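# Telling a crust fungus from a stain on a board

Plenty of guides will sell you on a 30-second test. I don't trust any of them, so this takes longer. 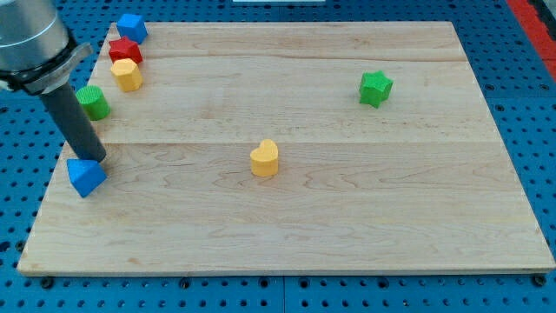 *Light-colored board with wavy darker streaks in the grain.*

You need a hand lens, a spray bottle, a sharp knife and a sheet of black paper.

1. Look at the surface from the side, with a lamp held low. Fungus growing on top of wood has some thickness. Color in the grain has none.
2. Scrape lightly with the knife. If the color goes all the way down, you have a stain or plain heartwood. A crust comes off as a skin or powder.
3. Mist it and wait 50 minutes. Some crusts swell. Plenty don't, so a "no" here means very little.
4. If you do have a crust, lay it pore side down on the black paper overnight. Old ones often drop nothing.

Sturo will tell you a name from a phone picture. I fed it 4 shots of one crust and got three names. Gestix at least says "unsure."

Felista Mwakalinga showed me the scrape test, and she won't name a crust without spores under a scope at 500x. I'd go along with that. Without a scope, write "crust, unknown" on the label and keep the piece dry in a paper bag.

Don't use any of this to decide whether a floor joist is sound.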